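ソルトクーム地区レスリング連盟(Soltcombe)
競技運営部会 議事録

開催日 2011年5月14日
会場 Skusley体育館 会議室
出席 加盟クラブ代表、審判部、計量担当、記録担当、事務局
欠席 Gralthamクラブ代表(委任状提出済み)
議長 競技運営部会長
記録 事務局

定足数の確認
開会に先立ち事務局が出席状況を確認し、委任状を含めて定足数を満たしている旨を報告した。議長が開会を宣した。

議題
1 前回議事録の承認
2 8月大会の実施要項
3 マットの更新
4 計量手順の改定
5 皮膚検査の取扱い
6 審判割当と旅費
7 記録およびスコア入力
8 会場の使用条件
9 その他

1 前回議事録の承認
前回議事録について、審判部より字句の訂正が一点あった。「注意」とある箇所は「警告」が正しい。当該箇所はパッシビティの取扱いではなく、反則ホールドの反復に関する発言を記録した部分である。訂正のうえ承認した。
前回の未了事項のうち、コーチ席の配置図の差替えは完了している。クラブ旗の掲示位置に関する照会は、照会元のクラブが取り下げたため終了とする。

2 8月大会の実施要項

2.1 参加規模
事務局より、8月大会の申込上限を220名とする案が示された。昨年の要項には上限の定めがなく、締切後の追加申込を都度受け付けたため、組合せの再作成が繰り返し生じた。本案は上限に達した時点で受付を締め切り、以後は待機扱いとするものである。
待機者の繰上げは、欠場の連絡が組合せ確定前にあった場合に限り、同一階級内で行う。階級をまたぐ繰上げは行わない。
Gralthamクラブからは委任状に添えて文書で意見が提出されており、事務局が読み上げた。要旨は、上限を設けること自体には反対しないが、クラブ別の枠がないままでは申込の早いクラブに偏る、というものである。
協議の結果、クラブ別の枠は設けず、その代わり申込受付の開始時刻を全クラブ共通とし、事前に文書で通知することとした。Gralthamクラブには事務局より本決定を連絡する。
決定 申込上限220名。待機者の取扱いは上記のとおり。

2.2 競技形式
年少の部はノルディック方式(総当たり)、それ以外は敗者復活を含むトーナメントとする現行の形式を維持する。
年少の部で同一階級の申込が少数にとどまる場合、隣接階級との統合を認める。統合にあたっては双方のクラブの同意を要し、同意は計量終了時までに書面で得る。口頭の同意は認めない。昨年、統合後の体重差について保護者から照会があり、同意の有無を確認できる記録が残っていなかったことによる。
統合の可否を最終的に判断する者について、要項案では「大会本部」とされていたが、審判部より責任の所在が不明確であるとの指摘があった。「競技委員長」に改める。

2.3 試合時間と休憩
試合時間は現行どおり。連続する試合の間の最低休憩時間についても変更しない。ただし進行が早まった場合に、選手および指導者の同意があれば休憩を短縮できるとする但書は削除する。審判部の見解では、同意を求められた側が事実上断りにくい。
記録担当より、但書を削除すると決勝の開始時刻が後ろにずれる可能性があるとの指摘があった。決勝前に予備の時間帯を設け、進行表に明記することで対応する。

2.4 マット間の選手移動
マットは2面を使用する。選手は試合前に招集所で確認を受け、指定されたマットへ移動する。直接マット脇に向かった選手は招集未了として扱い、招集所に戻す。
招集の呼出しは一定の間隔を置いて反復し、最終呼出しに応じない場合は不戦敗とする。最終呼出しの時刻は招集担当が記録票に記入し、招集担当以外の者が代筆しない。
放送設備の音声が観客席側に偏っているとの報告があり、ウォームアップ区域にも呼出しが届くよう、補助スピーカーの向きを会場側と調整する。

3 マットの更新

3.1 現状
現在使用しているマットは、競技区域の直径が9メートルの規格品で、緩衝材の上にビニル製のカバーを張る構造である。事務局の点検報告によれば、第1マットのカバーは中央円付近に表面の摩耗があり、縫い目の一部に浮きが生じている。第2マットは緩衝材の圧縮がみられるものの、カバーは使用可能な状態にある。
緩衝材の継ぎ目に生じる隙間については、設置時に外周から締め込むことで解消できる。ただし締込みベルトのバックルが一部破損しており、代替の紐で固定している。審判部はこれを安全上不適切とし、早期の交換を求めた。

3.2 見積り
Marchettiより、第1マット用カバーの交換および締込みベルト一式について見積書を受領した。金額は3620ポンドで、運搬費を含み、旧カバーの引取りは含まない。
仕様に関する照会事項と回答は以下のとおり。
カバーの色分けは、中央円、競技区域、パッシビティゾーン、保護区域の区分に対応する。色の指定は発注時に行う。
表面の凹凸は従来品より細かい。清掃はモップによる拭取りで差し支えない。
塩素系消毒剤の使用は希釈濃度の範囲内で可とされ、範囲は添付の取扱説明書に記載がある。
縫製部の保証は通常使用に限られ、屋外使用および土足での立入りがあった場合は対象外となる。

3.3 協議
カバーのみの交換とするか、緩衝材を含めて第1マット全体を更新するかについて協議した。全体を更新する場合は本年度予算の範囲を超え、8月大会にも間に合わない。カバーおよびベルトの交換を先行させ、緩衝材については次年度予算の編成時に改めて検討する。
一部のクラブから、第2マットのカバーも同時に発注すれば色味が揃うとの意見があった。色の差異は競技規則上の支障とはならず、今回は見送る。
旧カバーの処分方法について、練習用に譲り受けたいとするクラブが複数ある。摩耗部を切除したうえで分割し、希望するクラブに引き渡す。引渡し後の使用に関する責任は受領クラブに帰属し、その旨の確認書を事務局が作成する。
決定 Marchettiの見積りを承認し、第1マット用カバーおよび締込みベルト一式を発注する。

3.4 設置手順
新しいカバーの設置は、次の順序による。
床面を掃き、拭き上げる。
緩衝材を番号順に並べる。番号は裏面の刻印に従う。
継ぎ目の段差を手で確認し、段差のある箇所は緩衝材を入れ替える。
カバーを中央円の位置に合わせて広げ、対角に引く。
外周のベルトを仮締めし、カバーのたるみを外へ送ってから本締めする。
保護区域の外縁をテープで固定する。
設置後の点検は審判部が行い、点検表に署名する。点検表の様式は現行のものを用い、ベルトの項目を追加する。

4 計量手順の改定

4.1 計量器
計量器の校正証明は、有効期限内のものを大会当日に計量室へ掲示する。昨年は証明書の写しを本部で保管しており、計量室で照会を受けた際に提示まで時間を要した。
計量器は水平な硬い床の上に置く。マットや敷物の上への設置は認めない。会場の計量室は床の一部に傾斜があるため、設置位置を床面に印で示す。
予備の計量器による試し計量は、計量開始前に限り認める。試し計量の値は公式の値として扱わない。正副の計量器で値が異なる場合は、正の計量器の値による。

4.2 服装および許容
計量時の服装はシングレットとする。衣服の重量に対する控除は行わない。
装具、サポーター、耳当ては外して計量する。医療上取り外せないものがある場合は、事前に書面で申し出る。申出のないものについて当日に控除を認めることはしない。

4.3 再計量
計量時間内であれば、選手は何度でも計量を受けられるとする現行規定について、計量担当より列の滞留の原因となっているとの報告があった。初回の計量を終えていない選手を優先し、再計量を希望する選手は別の列に並ぶこととする。計量時間の終了時点で列に並んでいる選手については、初回の者に限り計量を行う。
年少の部に関しては、再計量のための減量行為を助長しないよう、再計量を認めず上位階級への移動のみを認める案が出された。これに対し、上位階級が成立していない場合の扱いが定まっていないとの意見があった。
協議の結果、年少の部の再計量は行わないこととし、上位階級が不成立の場合は2.2に定める統合の手続を準用する。
計量室およびその周辺での発汗用衣類の着用は、全年齢で禁止する。違反があった場合、計量担当はその場で指導者に通知し、改めない場合は当該選手の計量を行わない。

4.4 立会い
計量室には計量担当、記録者、当該選手のほか、未成年の選手については保護者またはクラブの届出指導者の立会いを認める。それ以外の者の入室は認めない。撮影機器および携帯電話は入口で保管する。
男女の計量は別室とし、同性の担当者が行う。
決定 4.1から4.4までを計量要領に反映し、8月大会から適用する。

5 皮膚検査の取扱い
計量に先立ち、有資格の医療担当者による皮膚検査を行う。検査で疑いのある所見が認められた場合、選手は所定の様式による医師の証明書を提出しなければ出場できない。
証明書には診断名、治療の開始日、感染性の有無に関する所見を要する。感染性の有無に触れていない証明書は、従来は医療担当者の裁量で受理した例があった。今後は受理しない。
患部を覆えば出場できるとの誤解が一部の指導者にある。被覆は、感染性がないと証明された患部の保護を目的とする場合に限って認められる。この点を要項の注意書きに加える。
検査の結果は選手本人と届出指導者にのみ伝え、場内の掲示には「出場不可」とだけ記載する。理由は掲示しない。
マットの消毒は、開場前、昼の休止時、終了後に行う。出血があった場合は試合を止め、該当箇所を清拭してから再開する。清拭用具はマットごとに備え、両マットでの共用はしない。
決定 上記のとおりとする。証明書様式は事務局が改訂し、要項に添付する。

6 審判割当と旅費

6.1 割当
各試合は主審、副審、マットチェアマンの三者で担当する。人員が不足する時間帯には年少の部に限り副審を省くことができるとする現行規定は維持する。
所属クラブの選手が出場する試合には、当該クラブの審判員を主審として割り当てない。決勝ではこれを三者すべてに適用する。割当表の作成時に確認できるよう、審判員名簿に所属欄を追加する。
Gralthamクラブより、登録審判員の一部が8月大会の当日に参加できない見込みである旨の届出があった。審判部が近隣の連盟に派遣を依頼する。

6.2 旅費
審判員の旅費は実費精算とし、領収書の添付を要する。自家用車の場合は走行距離による。同乗の場合、運転者のみが請求する。
請求期限を過ぎた請求書の取扱いについて、事務局より昨年度分の遅延が会計の締めに影響したとの報告があった。期限後の請求は原則として受け付けない。

6.3 異議申立て
異議申立ては、得点の入力誤り、時計の操作誤り、累計の誤りに限り受け付ける。技の評価に関する審判の判断は対象としない。申立ては当該試合の終了後、選手がマットを離れる前に、届出指導者がマットチェアマンに対して行う。
観客席からの申立て、および観客が撮影した映像の提示には応じない。
審判部より、指導者が試合中に席を離れて記録席へ抗議する例があったとの報告があった。指導者の区域を床面のテープで区画し、区画を出た場合は口頭注意の対象とする。反復した場合は退席とする。
決定 6.1から6.3までを承認した。

7 記録およびスコア入力

7.1 記録票
紙の記録票を正本とし、電子得点表示は観客向けの補助と位置付ける。両者に不一致がある場合は記録票による。
記録票には得点、得点時刻、警告、勝敗の別および勝ち方の区分を記入する。フォールの場合は時刻を必須とする。昨年度の記録票には、フォールの時刻が空欄のものが散見された。空欄のまま提出された記録票は、記録担当がマットチェアマンに差し戻す。
訂正は二重線によるものとし、訂正者が署名する。修正液は使用しない。

7.2 組合せソフト
組合せ作成に使用しているソフトウェアは、敗者復活の対戦相手を自動で割り付ける際、棄権者がある場合に空欄を不戦勝として処理しないことがある。再現条件は特定されていない。記録担当が出力を紙の組合せ表と照合し、差異があれば手動で修正する運用を継続する。
入力用の端末はマットごとに置き、結果は本部の端末で集約する。無線接続が不安定であった経緯から、本大会では有線で接続する。配線は観客動線を横切らない経路とし、やむを得ず横切る箇所にはケーブルカバーを用いる。

7.3 結果の公表
結果は全試合終了後、競技委員長の確認を経て公表する。確認前の途中経過を連盟名義で掲載しない。
未成年の選手の氏名掲載については、申込時の同意欄により判断する。同意のない選手は階級と所属クラブのみを掲載する。
決定 上記のとおりとする。

8 会場の使用条件
Skusley体育館より使用許可書を受領した。主な条件は次のとおり。
主競技場への飲食物の持込みは水に限る。
床面に使用するテープは、会場が指定する種類とする。
搬入口の車両の停止は荷の積み下ろしの間に限る。
救急車両の進入路を常時確保する。
閉館時刻までに撤収を完了し、超過した場合は追加料金が発生する。
ウォームアップ区域は副競技場とする。副競技場の床は競技用マットを敷かない状態では使用できないため、練習用マットを加盟クラブから借用する。借用するマットの運搬は貸出クラブが担当し、運搬費は連盟が負担する。
医療担当者の待機位置は両マットの中間とし、視線を遮る位置に広告板や机を置かない。昨年の配置図では表彰台が視線上にあったため、壁側に移す。
更衣室の施錠は会場側が行う。貴重品の保管について連盟は責任を負わない旨を要項に記載する。
決定 使用条件を承認し、使用料の支払いは事務局が行う。

9 その他

9.1 指導者登録
指導者登録証の更新が済んでいない者は、8月大会で指導者席に着くことができない。更新状況の一覧を事務局が各クラブに送付する。登録証の当日発行は行わない。

9.2 シングレットの色
赤と青の双方を持たない選手について、足首用の識別バンドの使用を認めるかどうかの照会があった。年少の部に限り認める。識別バンドは連盟で用意し、試合終了後に回収する。

9.3 ウェブ掲載
本議事録は承認後、連盟のページに掲載する。実施要項および証明書様式は同じページからダウンロードできるようにする。旧版の要項は混同を避けるため削除する。

処理事項
事務局 カバーおよびベルト一式の発注、旧カバー引渡しの確認書作成、証明書様式の改訂、Gralthamクラブへの連絡、指導者更新状況一覧の送付
審判部 近隣連盟への派遣依頼、マット点検表へのベルト項目の追加、審判員名簿の所属欄の追加
計量担当 計量要領の改訂、計量器設置位置の確認
記録担当 記録票の補充、有線接続の経路図の作成
各クラブ 練習用マットの貸出可否の回答

以上をもって議事を終了し、議長が閉会を宣した。 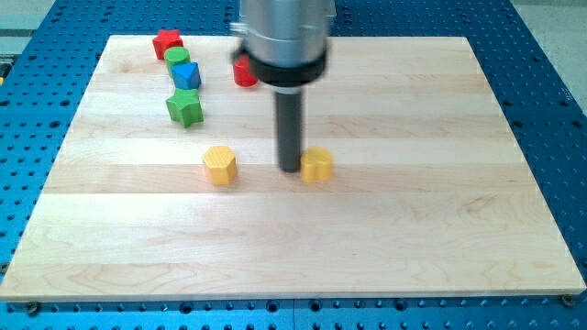

次回部会
日時および会場は事務局より別途通知する。議題の提出は書面による。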